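Home | Care Guides | Interviews | Fabrics | Contact

Filed under: Textiles at Home, Folding and Storage

Folding Pile Fabrics on a Soft Surface

July 2023

Apolinar Quezada spent 26 years in garment finishing, most of them at the Huaranga plant, and now writes folding instructions for Lerklow, a maker of drawer inserts. His subject is pile fabric: velour, fleece and anything else with a raised surface.

"Pile cloth has grip," he says. "Two layers of shirting slide over each other. Two layers of velour lock, and whatever crease you trapped stays there."

He does most of his home folding on the bed. A table gives a sharper edge, he concedes, but few households keep one clear. A quilt adds a problem of its own, the stitched ridges. "You can't judge flatness by looking at the bed. You judge it by the seams of the garment. If the side seams lie straight, the top is flat enough."

His panels are sized to the drawer, and he accepts a slight offset between them. On a dark red top the offset is easy to see against pink penguin bedding, and he leaves it alone.

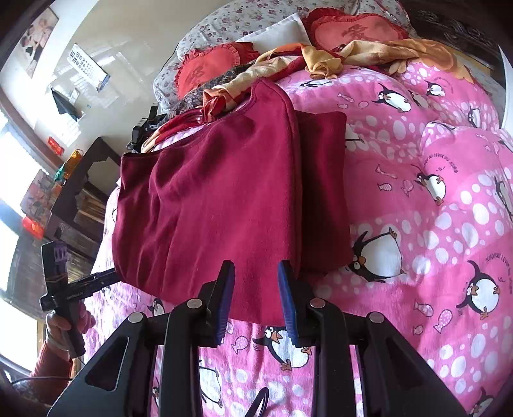

Seams and thickness

Quezada sets the first fold from the hem. Seams should not stack, he says — each one adds height, and in a 100 mm drawer the height runs out fast. His rule at Lerklow is a finished fold no thicker than 31 mm for a medium top.

"People press down to get there. Pressing does nothing lasting to fleece. Open it and move the seam."

Opening it means lifting one layer by its edge and letting the rest lie. He pinches close to the edge, with very little cloth in the grip. A seam that runs diagonally at this stage means the body has twisted, and he takes the fold back one step. Labels he checks while the garment is still partly open.
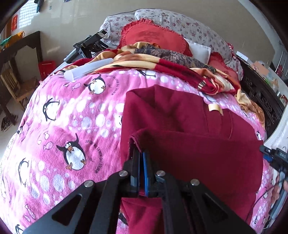
Storage

Folded tops go in upright, pile running toward the front. Quezada fills a drawer to the point where one garment can be pulled without moving its neighbors. He refolds winter items in November.

Recent interviews
Drawer Depth and the Vadevus Insert
Cernent on Washing Fleece
Quilts: Airing and Turning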